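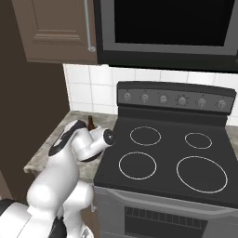

Sim kitchen, arm beside the range

benchtop_bill
Budget question. We've got 884 hours of sim time booked with Joladov before we commit to a real arm for the Atholm test kitchen. Do we buy the mobile base now or start with a fixed mount?

gazi_fan
Fixed mount. The base is where the money goes. Put the savings into spare finger pads, they wear out.
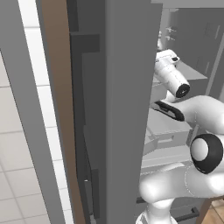

And get the quote to list freight separately. Sultetti charged us $355 just for the crate.

mulga77
Disagree on fixed. A fixed arm will do your cooktop and nothing else. If fridge doors and drawers are on the task list you need to move, and retrofitting a base later means recalibrating the lot.

benchtop_bill
Fridge is on the list, yes. French doors, inner drawer, the works. 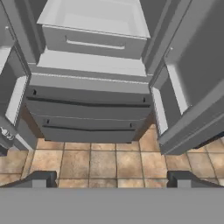 Colour and finish don't matter to us, but clearance with both doors open does. I'd allowed about $500 for moving cupboards.

gazi_fan
That won't cover a sparky, let alone a joiner. I'd still rent a base for 2 months first.

mulga77
Renting is fair enough. Check who pays for the batteries.

benchtop_bill
Will ask for both prices and post them in July.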